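The Crown Costs Extra

By Janka Vávra

The entry form for the Miss Nendberg Harvest pageant runs to four pages, and the word "scholarship" appears on every one of them. The word "fee" appears once, near the bottom of page three. It is $300, nonrefundable, and it does not cover the gown, the headshots or the ad page each girl is expected to sell in the program book.

I asked Florence Lemieux, who has directed the pageant since it moved out of the Grange hall, how much scholarship money was handed out last year. She said $600, to the winner. The runners-up received gift bags.
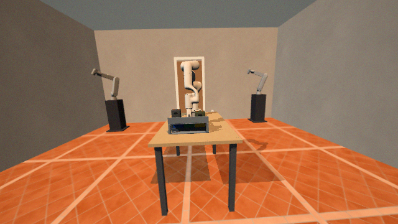
A table in the middle of a tiled room, with a robot arm behind it.

Lemieux told me the pageant is about confidence. Maybe so. I have met shy girls who came out of it louder, and I have met their mothers, who would have paid for piano lessons and gotten the same result. What I haven't seen is any attempt to find out. The pageant keeps no record of where its former queens went to school or whether the money followed them there.

It does keep a record of votes. People's Choice is sold at a dollar apiece through a website called Proridero, and last February the winning contestant collected 909 of them. Her uncle owns Simard Motors. I don't say he bought them all. I do say that a prize anyone can buy is an odd thing to pin on a 14-year-old as an honor. 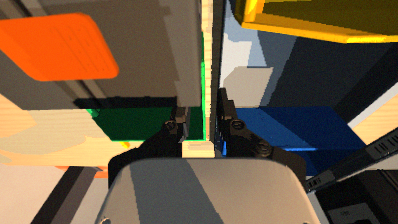

Gripper fingers near a narrow gap on a pale wooden surface.

Then there is the coaching. Dwight Doucette charges $100 an hour to teach walking, turning and what he calls "answer shape." He also judged in Nendberg two years running. He sees no conflict, he told me, as he never judged a girl he was coaching at the time. The phrase "at the time" is doing a lot of work there. Two of his former students placed.

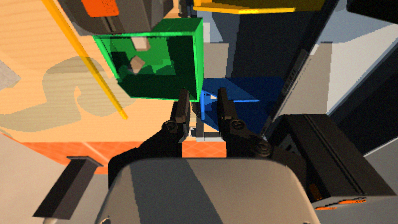 Lemieux says the rules were tightened after that. I asked for a copy of the new rules and was sent the old ones with a different cover sheet. The section on judges is still a single sentence, and it asks them to be fair.

The neighboring pageant in Plurkau dropped its swimsuit round, its fee and its paid vote in one season. Entries went up. Lemieux puts that down to Plurkau having the bigger fairground.

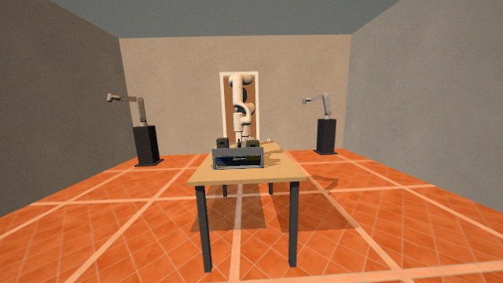

Marlene Hawthorne thinks I'm being too hard on all of them. Her daughter entered twice, lost twice and would go again tomorrow, she told me, and the family knew what it was spending. "You'd never write this about hockey," she said.

She's wrong about that, and I have the mail from hockey parents to prove it. But I take the point that nobody dragged her to the sign-up table. My complaint is with what was on the table when she got there: a form that talks about college on every page and mentions the bill once.

Registration for the next pageant opens at 9 a.m. at the library. The fee has not changed.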